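Clonton Rope Night: The Gallery
Home — Workshops — Gallery — Contact

Hi everybody! So many of you asked what goes on at rope night that I finally sat down on Sunday and typed this up. We're upstairs at the old Bilstead feed store, we start at six thirty, and we mess around with cord until somebody's ride shows up. November was all about winding, coiling and putting rope away so it comes out again without a fight. I know, I know, it sounds like the dullest class ever. It filled up before the plant hanger one did!

A little background, for the folks who only come for the cookies. I buy white cord on the big spool, 200 feet at a time, and for years I'd hack off a piece, stuff it in a drawer and then spend half an evening picking it apart. Then Bayu Sopacua came over from Nair to teach a class for us. He worked on boats for a long time and he can't stand a drawer full of loose cord (he opened mine and just closed it again). Everything I know about a decent wrap I got from him, so if your bundle at home looks good, thank Bayu, and if it looks bad, you probably got it from me.

The wrap we practiced the most is the one where you make your loops, hold them in one hand and take the working end around the middle with the other. Keep the turns snug and right up against each other. Leave yourself a longer tail than you think you'll want, too — I cut mine short every single time and end up starting over.

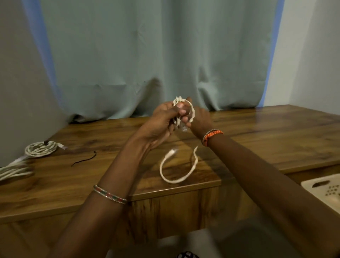 Fingertips pressing on the coils, with a few loops poking up on top and the loose cord swinging underneath. Love the bangles and the orange bracelet next to all that white!

I really like working on a slick tabletop for this. The cord slides around instead of snagging, and you can lay a finished coil off to the side and still have plenty of elbow room. My table at home is rough old pine and it grabs every fiber, so I've started throwing a sheet over it. Not pretty but it does the job.

A few people wanted to know about ties for the finished coils. Use whatever you've got! I like a little dark one on white cord so I can find it without my glasses. Bayu uses a scrap of the same rope, tucked under, and his do look nicer. Mine come from a bag of 50 I got at Plukico and I'm still nowhere near the bottom of it.

If your coil keeps twisting into figure eights, give the cord a half turn between your finger and thumb each time you lay down a loop. It feels silly for the first three loops and then your hand sort of takes over. Twisted cord is fussier about this than braided, so don't get mad at yourself if the cheap stuff behaves better.

Next time we're doing plant hangers again — bring scissors that cut, please, mine are shot. The door is 426, on the alley side, and the bell sticks so push it hard. Extra cord is in the blue tub by the stairs. Whoever left the green thermos, I've got it in my car.

Back to Workshops
Older galleries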